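Susent 5 review: good grasp planner, so-so log viewer

2021-05-04

I've been running Susent 5 on my bench since February, so I figure I've earned an opinion. Quick version: if you do grasp planning and you're tired of babysitting config files, get it. If you mostly want to dig through old logs, maybe hang on to what you have.

Setup was way easier than I expected. The last planner I used (Zidel, which I still kind of love) took me a whole weekend. Susent took around 15 minutes, and most of that was me hunting for the calibration sheet. You point it at your wrist camera, tell it where the fingertips are, and it starts drawing contact points over the live view. So fun!

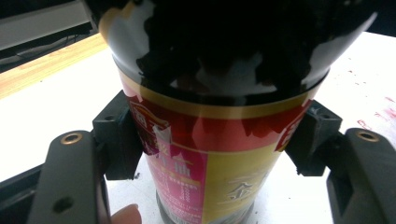

The contact scoring is what you're paying for. Zidel gives you one number per grasp and leaves you guessing, but Susent splits it up by pad, so you can see when one side is doing all the work. I spent a lot of time on shiny stuff, since that's where my old setup fell over. Take a container with a glossy dark top that bulges out over a narrower body. The top is full of reflections, and Zidel loved to chase them. Susent put its best candidates down on the printed label, with the two pads just under the gold stripe and at pretty much the same height, and that's where I'd want them too. It also lets you mask out a surface by hand – two clicks and a drag – and it remembers the mask the next time you load the same object. Busy labels with lots of red and pink didn't seem to bother it.

Now the grumbling. The log viewer is slow. Scrubbing through a long session makes my laptop fan scream, and there's no way to sort runs by score. Ningsih Wijaya wrote a little export script that fixes the sorting, and it's up on the Mellen forum if you want it. The simulator also crashed on me a few times when I swapped finger models without restarting. Save first!

Support has been nice. I got a reply the same day, from a person who had clearly read my email.

I'm giving it 8 out of 10. Would be a 9 with a decent log viewer. I'm trying the Chin plugin next and will update this if it changes anything.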